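Recording household tasks with hand-held grippers: a guide for room teams

Pivano operators moving from bench work to furnished rooms should read this page before their first shift. It replaces the Dondden checklist issued in June.

Before you start

1. Sign out a gripper and enter the number printed on its label in the Cameo log.
2. Check that both fingers open and close without sticking. Tighten loose brackets now — a shift in finger position spoils the whole session.
3. Wipe the lenses with a dry cloth.
4. Put on a mask.

Handling tools and bedding

Rigid tools and soft goods are logged under separate task codes. Use code 51 for tools and code 261 for anything made of cloth. If a glue gun is on the task list, hold it by the grip and keep the nozzle away from bedding and from the other operator.
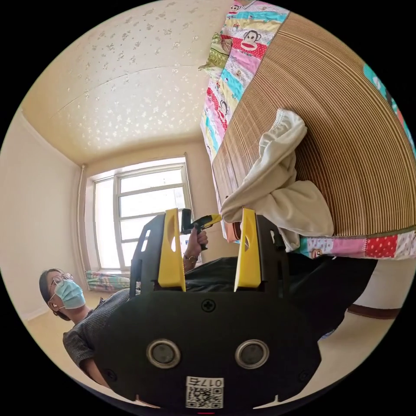

Glue gun in hand, seen between the gripper fingers, with the bed alongside.

For blankets and garments, close the fingers on a fold. A flat layer slips out. Lift slowly, pause, then lower the cloth and open the fingers fully before moving off. Fabric held against the fingers will block much of the view; carry on unless the lead asks for a repeat.

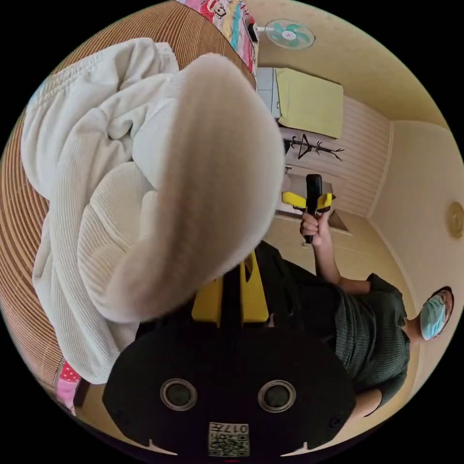 Where two operators share a room, agree who moves first. Keep your own gripper clear of the other person's arms, and call out before you step round the bed.

What changes in your job

Under the Potgieter rota, staff who used to fold and sort all day now spend part of the shift recording the same work for the robot arms. Your target is 200 clips, and repeats count towards it. Expect to work more slowly than you would by hand. Wrist strain is the commonest complaint so far — change hands after each task and take both breaks.

Pay grade stays the same during training. After 2 months, you may ask to move to clip checking, a seated job done on screen.

End of shift

Return the gripper to its charger, close your entry in the log and report any damage to the shift lead.

Page updated 2025-01-13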